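**Gripper keeps squeezing after I let go of the trigger. Is this a safety problem?**

*Posted by rikstead_bench, June 23, 2019*

Hello everyone, and thank you in advance for your patience with a newcomer! I have been practicing picks with a Harka hand-held gripper since May, mostly soft things. Last night I let go of the trigger and the jaws stayed shut for a good 5 seconds before they opened. It has happened 9 times now, always on plush and never on anything hard. 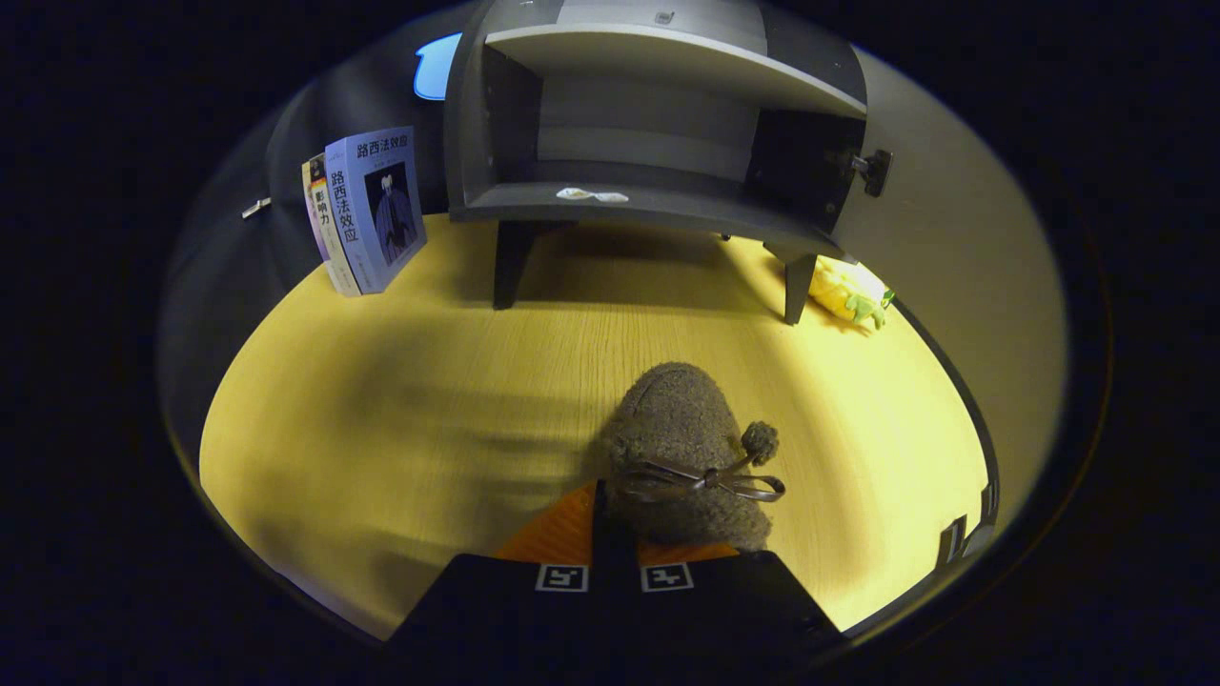 *Fuzzy plush with the ribbon bow, jaws around it.*

The toy was fine, but my thumb was awfully close once, and I would rather not learn the hard way. Should I stop using it?

**Funlow**

Oh, please do stop for now! Mine did the same after about 300 picks, and it was lint packed in behind the ribbed pad. Unplug it, take the pad off, brush out the slot and wipe it dry. Ribbons can snag in there too, so I tuck the tails under before I close on anything.

**leitner_shed**

same here, cleaned it, came back a week later. Return spring was tired. Swapped it and I'm past 500 picks with no sticking. Test it empty first and keep your fingers out of the V.

**old_motor_mouth**

Just turn the force down.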